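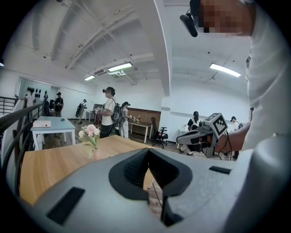 Open-plan upstairs, need lighting advice

tanveer_r
We've got fluorescents up between the beams and my wife hates them. I'd swap the lot for warm pendants, maybe the Delix ones. Thoughts?

bavside_ailsa
Oh, pendants over the wood table, yes! That honey color would glow. Keep flowers on it too :)

Detlef H
Disagree. Pendants next to ducts look messy. Buy warmer tubes, 8 bucks each at my place, and you're done.

bavside_ailsa
Warm tubes are still tubes, Detlef.

tanveer_r
Budget is 300, so tubes first, then I'll try 2 pendants.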